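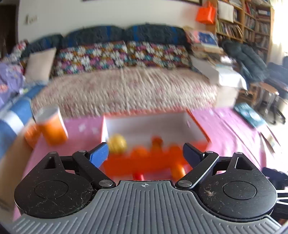 客厅里的粉色游戏垫与橙边白色敞口盒，盒边立着一只带白边的橙色杯子，后面的沙发上搭着钩针拼花毯。

搜索 请输入关键词 搜索

Sola 发布客厅玩具收纳试用结果：敞口盒有用，“整洁系统”的说法大多站不住

2019年9月4日 星期三　Sola 新闻室　Bavonberg

Bavonberg 讯：家庭用品租借与咨询机构 Sola 今日公布客厅玩具收纳试用的结果。试用从六月开始，参加的是本地有学步期孩子的家庭，共200户。题目很小：孩子在客厅玩完以后，东西到底收到哪里去，谁收，收不收得完。市面上关于这件事的说法很多，漂亮的图册也很多，我们看了几年，越看越怀疑，所以决定把东西搬进普通人家的客厅里放一阵子，听听住在里面的人怎么说。

先把结论放在前面，免得读者翻到最后。一个放在地上的敞口盒子，效果比我们预想的好。带盖的、分格的、贴标签的、要配色的，效果比它们的宣传差得多。至于“让孩子爱上收纳”这句话，我们在试用里没有找到能支持它的材料，今后 Sola 的目录里也不会再印这句话。我们自己以前印过，这一点需要承认。

试用怎么做的

参加的家庭分成两组。一组领到一只敞口盒，盒子没有盖，边沿不高，放在游戏垫旁边的地上就行。另一组领到 Ketow 分格收纳架，架子有抽屉、有贴图、有一本教家长如何分类的小册子。两组都不改家里原来的摆设，沙发照旧，毯子照旧，桌上摞着书也照旧。我们没有派人上门整理，也没有要求拍“之前”和“之后”。那种对比照片我们见得太多了，窗帘都换过，很难说明一个架子起了什么作用。

家长每天晚上填一张卡片，写收拾玩具用了多长时间，谁动的手，最后还剩什么在地上。卡片由 Ibarra 印制，巴掌大，可以夹在冰箱上。有些卡片回来的时候带着果酱，有些只写了“累，没收”。这两类我们都算作有效。

必须说明，这不是一项严格的研究。家庭是自愿报名的，肯报名填卡片的人，大概本来就比别人更在意地板。时间由家长自己估，没有人掐表。两组家庭的孩子年龄也没有完全对上。谁要是拿着这份新闻稿去证明某种盒子能改变孩子的性格，请不要引用我们。

结果

敞口盒一组，晚间收拾时间的中位数是10分钟。分格架一组是20分钟。差出来的时间，家长在卡片背面写得很清楚：在分类。球要放进球的抽屉，积木要放进积木的抽屉，杯子算餐具还是算玩具，写卡片的人自己也说不准。有一位家长写道，她在架子前面蹲着想了很久，一个带横杆和腿的玩具究竟属于“搭建”还是“运动”，最后把它推到了沙发底下。

另一件事更让人泄气。分格架在头几天用得很认真，抽屉里整整齐齐，到后来抽屉变成了一只只小号的敞口盒，什么都往里扔。也就是说，家长花了分格的钱，得到了敞口盒的用法，还多了几个会夹手的抽屉边。我们把这一情况反馈给了 Ketow 架子的经销方，对方建议家长重新阅读小册子。小册子我们读了两遍，其中关于晚上八点以后大人还剩多少力气的内容，一句也没有。

敞口盒也有它的毛病，不能只说好话。盒子浅，球放进去，稍微碰一下又出来。没有盖，客人来了看得一清二楚。大件玩具放不进去，只好留在垫子上。还有几户人家反映，盒子放在地上，孩子很快发现它倒过来可以坐，于是收纳用品变成了家具，玩具回到地上。对这些反馈我们没有解决办法，也不打算推出“升级版”。

关于垫子

原本我们没有打算谈垫子，卡片里写到它的人太多，只好单列一段。多数家庭在客厅地上铺了游戏垫，粉色、蓝色、拼图样式的都有。宣传材料喜欢把垫子叫作“游戏区”，意思是孩子会在垫子上玩，玩具会留在垫子上。家长的说法与此不同。垫子铺得小，玩具就在垫子外面；垫子铺得大，整间客厅都是垫子，也就谈不上什么区了。

垫子有两个好处是家长普遍认的：东西掉下来声音小，膝盖跪着不疼。我们觉得，为这两个好处买一块垫子完全说得过去。为了“空间规划”去买，请三思。垫子边上如果还有木质的台阶或挡板，最好先看看大人夜里会不会踢到，写到脚趾的卡片比我们料想的多。

关于沙发、毯子和椅背

不少样板间里的客厅，沙发上只放一只靠垫，角度还很讲究。试用家庭的沙发不是这样用的。沙发上有铺着防脏的垫布，有家里老人钩的毯子，有叠了一半又没人叠完的小被子。椅背上挂着大衣，书和纸摞在柜面上，因为孩子够不着那里。

有几家收纳品牌把这些统统叫作“视觉噪音”，并为此销售带门的柜子。我们不太买账。钩针拼花毯颜色再多，也是天冷时有人要盖的东西，收进柜子里，晚上还得再拿出来。柜面上那摞书，挪到别处无非是换一个地方摞。Sola 的看法是，客厅里大人的东西与孩子的东西应当分开来谈。把两件事混在一起，最后总会变成推销一整面墙的柜子，而那面墙的价格，多数试用家庭在卡片里用感叹号表达过意见。

价格

Sola 自本月起出租敞口盒，不再出租分格架。已经租用分格架的家庭可以继续使用到合同期满，也可以随时换成敞口盒，差额退还。我们的库存里有将近300只敞口盒，先到先得，租完为止，暂时没有补货计划。

顺带提醒，家里如果已经有一只差不多大小的纸箱，请先用纸箱。试用中有几户人家在盒子送到之前就是这么做的，他们填的时间和后来用盒子的时间看不出什么区别。这句话对我们的租金收入没有好处，但卡片上是这么写的，我们照抄。纸箱的问题在于受潮会软，咬过的边角会掉渣，家里孩子正处在什么都往嘴里放的阶段，可以考虑换成别的。

不打算宣布的事情

近来同行的新闻稿里常有“重新定义”“革命性”一类的词，本稿不使用。我们没有重新定义客厅。试用结束后我们回访了一部分家庭，多数人家的地上仍然有玩具，只是晚上有个地方可以往里扔。有家长问我们，这样算不算成功。按照目录里以前的标准，不算。按照卡片上那位写“累，没收”的家长的标准，她后来的卡片改成了“收了一半”，我们倾向于认为这是进步，但样本只有一张，不足以下结论。

我们也没有得到证据说明收拾玩具的时间短了，孩子就睡得早。这是报名时家长问得最多的问题。卡片上两件事看不出关系，有几天收得飞快，孩子照样醒着要找那只球。

还有颜色。Ketow 的小册子认为，浅色盒配亮色边能够“引导孩子的目光”。我们在敞口盒里混放了几种颜色，家长没有报告任何差别。唯一与颜色有关的意见是，橙色的球放在橙色边的盒子旁边，晚上开着小灯的时候，大人自己要找一会儿。

给打算自己试一试的家庭

不用买东西，也不用报名。找一只敞口的、孩子手够得到底的容器，放在平时玩得最多的地方旁边，连放一个星期，不要搬。每天晚上只收地上的，不收柜子上的。收不完就停。要是一个星期以后盒子里放的全是大人的遥控器和袜子，说明它放错了位置，或者家里缺的是别的盒子。

如果孩子愿意帮忙，很好。不愿意，也请不要按照网上流传的办法唱收拾歌。试用里唱过歌的家庭，卡片上记的时间普遍更长，有一户还注明是因为孩子要求把歌再唱一遍。

卡片的空白版和汇总表可在 Bavonberg 的 Sola 门市索取，每户限领一份，营业时间内随到随取。汇总表没有做成彩图，是一张普通的表格，字比较小。对数字有疑问的读者可以到门市查看原始卡片，家庭姓名已经遮去，果酱没有处理。

关于 Sola

Sola 在 Bavonberg 出租和回收家庭用品，包括儿童桌椅、围栏、游戏垫和收纳容器，并提供入户前的电话咨询。Sola 不生产收纳用品，也不收取品牌的推荐费用。本次试用所用的 Ketow 分格架由 Sola 按零售价购入。卡片印制费用由 Sola 支付给 Ibarra。

媒体如需转载，请保留“试用怎么做的”一节。去年有一份转载删掉了类似的段落，只留下标题和价格，我们为此接了很多电话。

相关内容
游戏垫租借条款修订说明
围栏出租：哪些门框装不上
儿童桌椅回收，带贴纸的也收
六月试用报名须知（已截止）
Ketow 分格架停止出租的常见疑问
Bavonberg 门市秋季营业安排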